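Plirside Thin Film Task Kit for Student Robotics Clubs
Club and Classroom Equipment > Task Kits > Soft Materials
Page updated September 2022

Most club kits give a robot a foam block to pick up. Foam blocks are easy, and after a few meetings a decent team can stack them all evening. We were doubtful that this taught much about hands, so the Thin Film kit uses what's in a kitchen drawer: zip bags, disposable gloves and clear food containers. We were doubtful about this kit too, and you'll find our complaints further down the page.

The kit goes with the Zululora two-arm trainer, but nothing in it is locked to that machine. A team records people doing a task by hand, trains on the recordings, then lets the arms try. The Lundness student league has used the same three objects for its bag and glove event.

Recording the hand work

A small table is plenty. Dark tops are hard on clear plastic, and we suggest keeping one anyway, as your robot will meet dark tables sooner or later. The person recording sits or stands at the near side and works with both hands, one pressing down and the other pinching. 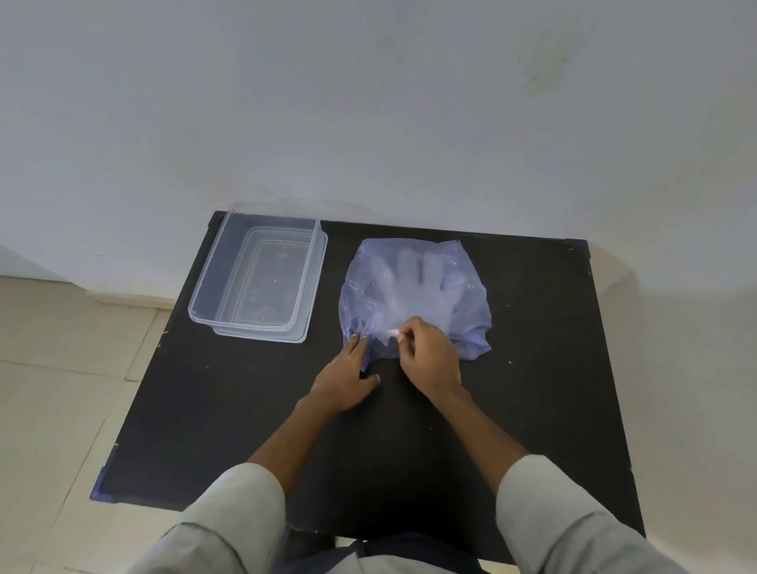

What's in the box

20 clear disposable gloves
4 zip bags, tinted
2 clear food containers, no lids
Printed task cards
One scoring sheet per team, reusable if you write in pencil

Gloves crease and stretch. Replace them when the scoring gets silly. Store brands are fine for practice and we won't pretend ours are special.

What it doesn't include

No arms, no cameras, no table, no training software. The old catalog called this a "complete manipulation course." We asked for that line to be dropped. It is a box of plastic and some decent task cards, and a club that already has gloves in the supply closet could get most of the way with the cards alone (sold separately, ask us).

The tasks

Card A is flattening a glove. Card B is pinching one layer of film and lifting it without dragging the rest along. Card C is opening a bag. Card D puts them together, with the glove going into the bag and the bag into the container.

Card B is where teams slow down. Two layers of thin plastic cling, and a clear sheet on black gives a camera little besides highlights and folds. Good recordings help, and by good we mean plain: one hand holds the glove flat, the other pinches a bit of film and raises it. Fancy finger work looks impressive and is hard to copy with a two-jaw gripper. 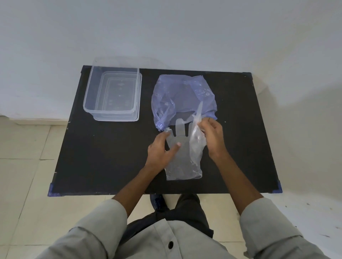

Do we need the Zululora trainer to use the kit?
Any pair of small arms with grippers that close fully will do, though the reach distances on the cards were set for the Zululora and you may have to change them.

How many recordings does a team need?
We don't know, and we'd be careful with anyone who gives you a firm number. Our own test team had some 46 usable recordings of Card B before the arms did anything worth watching. Cards A and C needed fewer. Card D never got reliable.

Does it prepare students for competition?
For the Lundness event, yes, because the objects match. For block and ring contests, hardly at all. Buy something else if that's your season.

Can younger students run it?
They can do the hand recordings. The training side wants somebody patient with a computer. Keep the bags and gloves away from small children.

Known complaints

The scoring sheet gives the same points for a clean lift and a lucky one. We agree it's wrong – a revised sheet is planned for December and will be sent free to anyone who has bought the kit.

Static is worse in dry rooms. We tried a few fixes and none of them held up well enough to print on a card.

Ordering

Sold through Wijesinghe school supply or direct from Plirside. Clubs may return unopened kits. Opened kits we can't take back, so look through the sample task card before you spend your budget. Refill packs contain gloves and bags only.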